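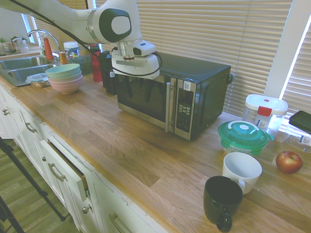 我们组做的是Benmoussa楼公用厨房的台面收纳,课程是Vindutus设计工作坊,三月开题,做了三周。选题一开始不是这个,本来想做冰箱里的标签系统,问了一圈发现大家对冰箱没什么怨气,对台面怨气很大。台面是浅色木头的拼板台面,很长,从水槽一路过去,微波炉压在中间,黑色加不锈钢的那台。左边靠水槽是碗,粉的、淡青的、薄荷绿的摞在一块儿,后面是灰色铁丝的沥水架;右边是带盖的盒子,一个白盖红扣的透明储物盒挨着绿盖子的圆盒,前面还搁了个红苹果。我们开题的时候就用这个布局当起点,叫它"现状A"。后面说的左段、中段、右段,都是以微波炉为界。

摘要(按要求放这里,其实是最后写的)
公用厨房台面长期堆放,做饭没地方切菜。我们观察了使用情况,做了问卷,提出一个分段加归位的办法,试用了一段时间,结果一部分有用,一部分没用。没用的那部分也写了,在第五节。成本很低,基本只花了Potik收纳盒的钱。

一、为什么做
住户共用一个厨房,使用时间集中在傍晚。住户填了问卷的一共18人,全部收回来了(贴在门上,笔用绳子拴着,所以没丢)。问卷很短,问的是:你在台面上放什么;放多久;你最烦别人放什么;切菜一般在哪切。

切菜在哪切这一题答得最有意思。有人写"水槽边上一小块",有人写"端回房间切",还有人写"不切了,买切好的"。最后这种回答让我们觉得题目是成立的。台面很长但是能用的连续空间很短,这是整个项目的核心问题。

最烦别人放什么:排前面的是没洗的锅和不知道谁的盒子。注意是"不知道谁的",有主的盒子大家其实能忍。一个住户写得很长,说有一个盒子放了很久,大家都以为是别人的,最后打开发现是空的。空的盒子占地方占了这么久,这个例子我们答辩的时候用了,老师笑了。

文献这边没找到特别对口的。收纳类的书大部分讲一个家庭,默认有一个人说了算。公用厨房没有这个人。宿舍管理方面的资料讲卫生值日,不讲台面。所以理论部分比较薄,这个我们认。

二、现状测量和观察
台面全长2910毫米,沿前沿量的。量了两遍,第一遍卷尺没拉直,作废。深度没有单独做图,因为靠墙那边有窗台和百叶帘的问题,后沿放东西会顶到帘子,帘子一拉就碰倒。所以实际可用深度比量出来的小,这个在图上用虚线标了。

观察的办法是傍晚去厨房坐着,每20分钟记一次台面上有什么,在哪一段,有没有人在用。没有拍住户,只记东西。记录表是自己画的,分左中右三栏,东西写简称,比如"碗""瓶""盒""食"。后来发现"食"太笼统,水果和吃剩的饭菜完全不是一回事,水果放着没人有意见,剩菜有意见。但表已经印了,只能在旁边加小字。

下面按段写。

左段,水槽和水槽边。这一段基本是湿活。洗碗液一类的瓶子站在龙头旁边,碗洗完了先往沥水架上放,放不下就摞在台面上。问题在于摞起来的碗到底算"洗好待收"还是"有人马上要用",看不出来。看不出来就没人动。没人动就一直在。我们后来管这个叫"状态不明",报告里会反复用到这个词。

左段还有一个情况,小容器喜欢往水槽边上靠。大概是洗完随手一放,离手最近。边上放小盒子很容易碰下去,我们自己就碰掉过一次。没坏。

中段,微波炉。微波炉不能动,插座就那一个位置合适,延长线管理处不让拉。门是竖把手,在门和按键面板中间,开门需要前面留空。但是大家热完饭习惯把盘子先搁在微波炉前面的台面上,腾手,然后下一个人开门就要先挪别人的盘子。我们蹲点的时候这种挪盘子的事见过很多次,没有人为这个吵架,但每次都要停一下,说一句"这个谁的"。

微波炉左侧靠后的地方是个藏东西的角落。高的瓶子罐子容易往那边去,水瓶也往那边去。原因应该是那里靠后,放了不挡路,所以放的人没有负罪感。不挡路不等于不占地方,擦台面的时候就知道了,要一个一个拿出来。

右段。我们最开始以为右段会是切菜区,因为靠窗,白天光从百叶帘那边进来,亮。结果右段是存放区。有盖的盒子、袋子、临时放一下的个人物品都在这里。问卷里有人说"右边感觉像是谁的地盘所以不敢用",可是问下来没有一个人说那是自己的地盘。又是状态不明。

右段的袋子很麻烦。袋子没有形状,上面又可以再放别的东西,放上去之后下面的就更没人动了。

三、方案
想过的方案比较多,筛下来的写一下,被筛掉的也写一下理由,老师说过要写。

筛掉的:墙上打搁板。不让打孔,而且后面是窗帘。
筛掉的:微波炉上方放架子。散热孔位置没弄清楚,不敢。另外个子矮的住户说够不着。
筛掉的:每人一个台面格子。算了一下,人均下来窄得放不了一块砧板,而且格子一画等于承认台面是仓库。
筛掉的:买一辆小推车。过道不够宽,试着用椅子摆了一下,洗碗机门打不开。

留下来的方案是分段加归位,不增加台面上的固定物,只规定每一段"什么状态的东西可以在"。不是规定什么东西,是规定什么状态,这里讨论了很久。

左段规则:湿的东西可以在,干了要走。碗摞在台面上不算收好。
中段规则:微波炉前面不过夜。热饭时随便放。
右段规则:前半留空给切菜,后半可以放带盖的盒子,盒子必须有名字或者房间号。

没有名字的进"待认领"。待认领用的是Potik的收纳盒,放在台面下面的柜子里,不在台面上。盒子底下贴了防滑垫,防滑垫是Brusex的,剪开来用,一张够用。

标签试过几种。纸质标签沾水就烂。透明胶盖在纸上,边缘会翘,翘了以后粘灰,很难看。最后用的是可擦的白色小贴,油性笔写,酒精能擦掉。住户对写名字有一点抵触,觉得像小学,改成写房间号以后就好了。

关于划线。有组员主张在台面上贴细胶带,把前半后半分开。另一个组员反对,说木台面贴胶带揭的时候可能带起表面那层油,而且丑。最后折中:只在台面前沿侧面贴了一个很小的标记,从上面看不见,蹲下来才看得见。事后想这个折中很蠢,谁会蹲下来看。第五节再说。

柜子那边也顺便看了。
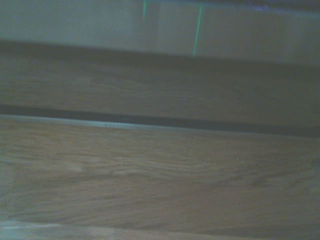 柜子原来里面放的是多出来的锅和一些没人要的塑料盖子,盖子和盒子对不上。我们贴了通知,等了几天,没人来领的清掉了。清完以后待认领的盒子才放得进去。这一步在计划里没有写,花的时间却不少,建议下一届如果做类似题目,先清再设计,不要反过来。我们是反过来的,方案里柜子的可用容积一开始是按空柜子算的,等于白算。

通知的写法也改过。第一版写"请于规定时间内清理个人物品,逾期处理",有住户说看着像要被赶走。第二版写"这些盖子有人要吗",下面直接画了盖子的形状。第二版有人回复,还有人在旁边画了一个笑脸。语气确实有影响,虽然我们没有做对照,不能当结论写。

四、试行过程
试行分成前后两段。前一段我们组的人每天去看,后一段不去,只在最后去看一次。这样设计是想知道没人盯着的时候规则还在不在。

前一段。
第一天,规则贴在微波炉旁边的墙面,纸太大,挡了插座,当晚被人揭下来放在台面上,台面上于是多了一张纸。改小,重贴。
之后,右段前半空出来了。空出来以后马上有人用来切菜,这个比预想的快。我们本来担心空着会被当作新的存放地,确实也有,但切菜的人会顺手往后推,推到后半。往后推这个动作以前是没有的,以前是不敢碰。
中段变化不大。热饭的习惯照旧,盘子照样搁在前面。但是过夜的少了。
左段最难。碗。

碗的事单独写一下。我们的规则是干了要走,可是走去哪里?碗柜在另一面墙,要走几步,柜门有点卡。大家不是不愿意收,是那几步和那个门加起来刚好让人觉得"等会儿再说"。我们给柜门铰链拧了螺丝,好开了一点。拧螺丝可能是整个项目里性价比最高的一件事,但是它不在方案里,是有人顺手拧的。

摞碗的高度也观察了一下。矮的一摞没人管,高了以后会有人拆开收走一部分,收走的人往往不是碗的主人。大家心里有一个"太高了"的界线,每个人差不多,这个没有办法用规则写,也不需要写。

公用碗和私人碗混在一起,也是状态不明的来源之一。颜色能帮一点忙,颜色不一样的碗比较容易被认出来,同一种白碗最容易没人认。有人提议干脆规定公用的一律用彩色的,我们觉得可以,但是没预算换碗,放在建议里了。

后一段。
我们没去。最后一次去是傍晚,厨房有人在煮面。
右段后半,盒子基本有房间号。前半有一个袋子。
中段,没有过夜的盘子,但是有一个杯子,不确定是不是过夜的,问了煮面的人,说刚放的。
左段,碗还是摞着。沥水架满的。
待认领盒子里有东西,说明有人在往里放,这个是好的。里面有一个开瓶器,一个量勺,几个盖子(又是盖子)。

五、问题
1. 前沿那个小标记没有用。问了住户,多数不知道有这个标记,知道的那个人是擦地的时候看见的。标记要在做决定的那个视线高度上,人是站着低头放东西的,所以应该在台面后沿或者墙上,不应该在侧面。这个错误很基本。
2. 规则纸没人读第二遍。第一次贴出来大家会看,之后就变成背景了。真正起作用的是空出来的那一块地方本身,看到是空的就知道可以用。
3. 水果没有规定。苹果香蕉这些放在外面很正常,放冰箱反而怪。规则里漏了,结果有人问水果算不算右段前半的违规。我们当场说不算,可是没写进去。应该写一个果盘的位置。
4. 个人电子产品。做饭看菜谱,平板手机往台面上一放,用完忘了拿。这个不是收纳问题,是忘了,但是它占的是最好的位置,而且别人更不敢碰,怕弄湿赔不起。建议加一个立着的架子,离水槽远。没来得及做。
5. 样本。就一个厨房,一层楼,住户对我们都认识,可能是给面子。换一层楼结果不一定一样。
6. 观察只在傍晚。早上的情况不知道。有住户说早上更乱,因为大家赶时间。这个应该补,没补,时间不够。

六、费用
收纳盒和防滑垫是自己垫的钱,发票交了,还没报下来。标签贴是上个项目剩的。卷尺借的。螺丝刀是住户的,已还。没有别的支出。

七、跟原计划的差别
原计划里有一个模型,按比例做台面模型拿来摆。做了一半,用泡沫板,后来觉得直接在真台面上摆更快,模型就停了。停了的模型还在工作室架子上,下一组要用可以拿去,左段水槽那里是空的没做。
原计划还有一个前后对比的平面图,这个做了,但是"后"的图画早了,画的是方案不是实际结果,答辩之前才发现,改了图名,把"改造后"改成"方案"。实际结果没有图,只有第四节的文字。
问卷本来打算做两次,试行后再发一次。第二次没发,改成口头问,因为打印机坏了。口头问的人少,而且回答比较客气。

八、分工
测量和画图一人,问卷和观察表一人,采购、标签、清柜子一人,报告大家轮流写的所以前后语气不太一样,来不及统一了。

九、给接着做的人
先清柜子。
先问早上。
碗的问题从碗柜那头想,不要从台面这头想,我们在台面这头想了太久。
规则能少就少。如果只能留一条,留右段前半空着那一条,别的住户自己会慢慢调整。
盖子建议单独给一个地方,竖着插,跟盒子分开放。我们试着用书立插过一次,能立住,就是拿的时候会带倒旁边的。
微波炉旁边那个角落不要放任何规则纸,会挡插座。
标签笔放在台面下柜门内侧,用绳子栓好,不拴一定会没。

附:观察表的简称说明
碗:包括盘子。
瓶:包括水瓶、调料瓶、洗涤用的瓶子。后来觉得洗涤的应该分开,没分。
盒:有盖的才算,没盖的算碗。
食:见第二节。
杂:袋子、平板、钥匙、信。
空:连续能放下一块砧板的地方,砧板以厨房里那块大的为准。
表格原件在文件夹里,字比较潦草,有看不清的问记录的人。

附:规则纸最终版文字
左边:干了就收。
中间:不过夜。
右边:前面留给切菜,后面放有房间号的盒子。
没写号的在下面柜子里,自己找。
水果随意。(这一行是最后手写补的)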